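Budget for the finger pads first
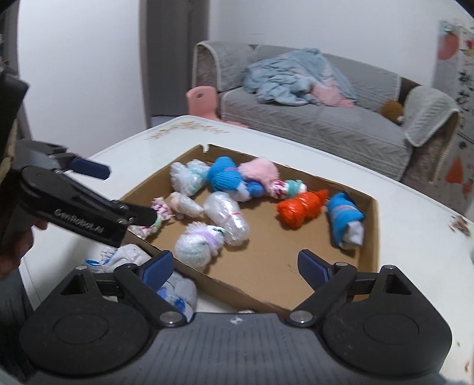

Opinion | Equipment planning

Neltard's plan for July buys hand-held grippers by the pair and puts nearly everything else under sundries. I think the split is wrong. Two grippers over a cardboard box of soft, tied bundles need pads, screws and spare linkages, and those are priced separately – 31 a set from Birkard, with a minimum order of 6.

The Irgate quote leaves them out altogether. It looks 300 cheaper on paper. Mocanu lists every wearing part, and I would take that quote and defer the second pair.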